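Equipment Review: Brastness Club Racing Wheel and Pedal Set

Published 20 Jan 2020

The Brastness Club set is intended for drivers who wish to practise at home between race weekends. The review unit was assessed over 138 laps of the Skovbridge circuit by Sandrine Joly, who competes in the regional saloon car championship, and by Fabrice Besson, her race engineer.

The wheel measures 300 mm across and feels close to that of a full-size touring car. Steering weight builds steadily through long corners, and small slides are easy to catch. The brake pedal is firm and rewards a consistent foot. Mr Besson found that braking points learned on the set carried over well to the track.

The clutch is less convincing. Its travel is short, and standing starts remain largely a matter of guesswork. 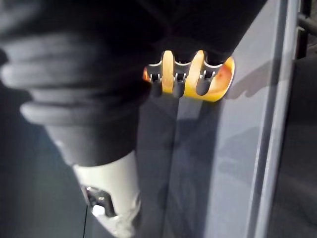 Assembly took 97 minutes, which is longer than the manual suggests. The clamp also marked the edge of our desk, and a fixed stand is advised. Owners of the older Wumo base should note that its pedals cannot be connected.

The set is recommended for club drivers, with reservations about the clutch. A revised pedal unit is due in February.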